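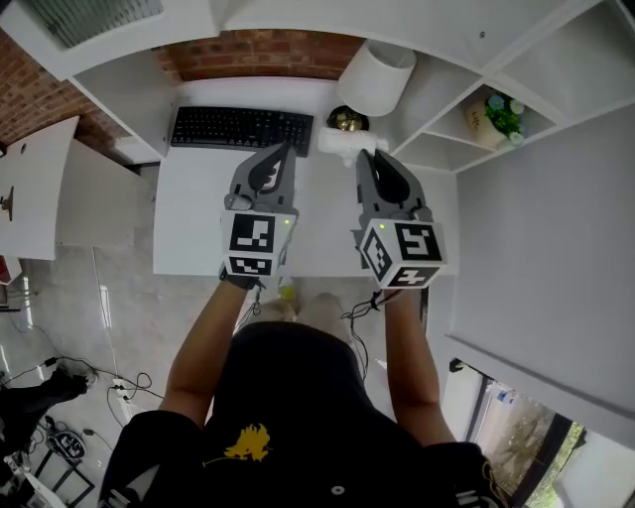

The left one had been missing closes for a week before I admitted it. I would shut the fingers, feel the pads meet, and the log on the Castellanos would carry on as if my hand were still open. Then the next close would register and I would tell myself I had been too quick.

I had looked after the pair since the spring. Skalstead sent them to Gramonham in a padded case with a single sheet of instructions, and most of the sheet was about the case. Padden 2, it said on the delivery note, left and right. The arm they were meant to teach was at the main works, forty minutes up the line, and I had seen it once. It stood over a conveyor and put small things into trays. Whatever my hands did at Gramonham, it would be doing a fortnight later, and I found I thought about that more than I should have when I was scratching my nose.

The check was simple and dull. Power up, wait for the green lights, set both grippers over the desk, and open and close each one 200 times at an even pace. The count at the end should be 200 a side. If it was not, you cleaned the pads, squared up the markers and did it again. On that morning the right gave me 200 and the left gave me 176.

I cleaned the pads. I wiped the marker faces and pressed their corners down with my thumb. I pushed the keyboard to the back of the desk to give myself more room and went again, counting under my breath, and somewhere after a hundred I lost my place and had to trust the log. It was worse.

My sister rang at eleven to ask whether I had thought any more about the house. I said I was in the middle of something. She said I was always in the middle of something, and I said yes, a hundred and twelve, and she rang off.

The house was our mother's. It had been empty since January and needed either a buyer or a boiler. My sister wanted the buyer. I had said I would think about it, and I had gone on saying so through February and March, in the same way I had gone on saying that the left gripper was fine if you were gentle with it.

I took the pads off after lunch. They come away with a small driver and some patience. There was no grit behind them and no wear that I could find, and when I put them back they sat exactly as they had before. I tried the fingers slowly, a hair at a time, and watched the reading on the screen. It moved as it ought to. I opened and closed them low over the desk, forty times, and got 40.

So I lifted both of them up to the height of my shoulders, where the upper trays would be, and started again.

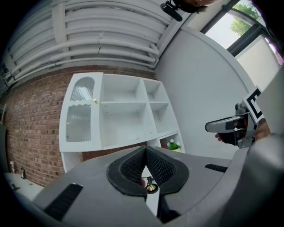
Had I looked at the cable, the Skalstead help line wanted to know, before I took the pads off or after? I said after. I said I had not looked at it at all, in fact. There was a pause and the sound of a drawer.

"It'll be the cable. It's nearly always the cable on the left. You hold it up and the weight of the lead hangs off the socket, and the contact goes. Put it down and it's right as rain. How have you got it running?"

"Straight down."

"No loop?"

"There's a loop on the right."

"And the right's fine."

"Yes."

"Well, then."

I asked whether I should send the unit back. The voice said I could if I liked, but there was a queue, and the people in the queue had mostly sent theirs in for the same thing. What I wanted was a bit of slack at the base, tied so the pull came on the body and the plug was left alone. A strip of cloth would do until they could post me a proper clip. I should do the count high and low afterwards and write down both.

"The sheet doesn't say to do it high," I said.

"No, I know. I've told them about the sheet."

I made the loop. It took three goes, because the lead had been hanging one way for so long that it wanted to keep hanging that way, and each time I let go it straightened itself out and pulled. In the end I warmed it in my hands for a few minutes and tied it with a strip torn from a duster. It looked like something you would do to a tomato plant.

Then I did the count low, and got 200, and had a glass of water. My forearms were already sore. The grippers are not heavy when you pick them up. They are heavy later on.

I did the count high. At around 150 I had to stop looking at my hands and look at the brick wall instead. I thought about the arm over its conveyor, which would not get sore, and which had presumably been learning from me for a week that one close in eight did not matter. Somebody would have to go through the log and take those sessions out. It would be me. I would have to write to the works and say which days, and then they would know how long I had let it go on.

The left came in at 200. The right came in at 200. I wrote both down, high and low, and beside them I wrote "lead looped, temporary". I put my initials and the time, which was ten to five.

The letter to the works was harder. I began by explaining about the socket and the weight of the lead, and it read like an excuse, so I took that out. What I sent was a list of the sessions I thought were bad and a sentence saying I should have reported it sooner. They answered within a few minutes. They had already thrown the whole week out. The trays had been coming up short and they had assumed it was something at their end.

I switched the pair off and put them in the case, the left one with its strip of duster still on. The foam did not have room for the loop, so I cut a piece out with scissors.

My sister picked up on the second ring. I could hear her television.

"I've thought about it," I said.

"And?"

"I think we should sell. I thought so in February."

She did not say anything for a while. Then she asked what I wanted to do about the piano, and I said I had no idea, and she turned the television down and went to find a pen.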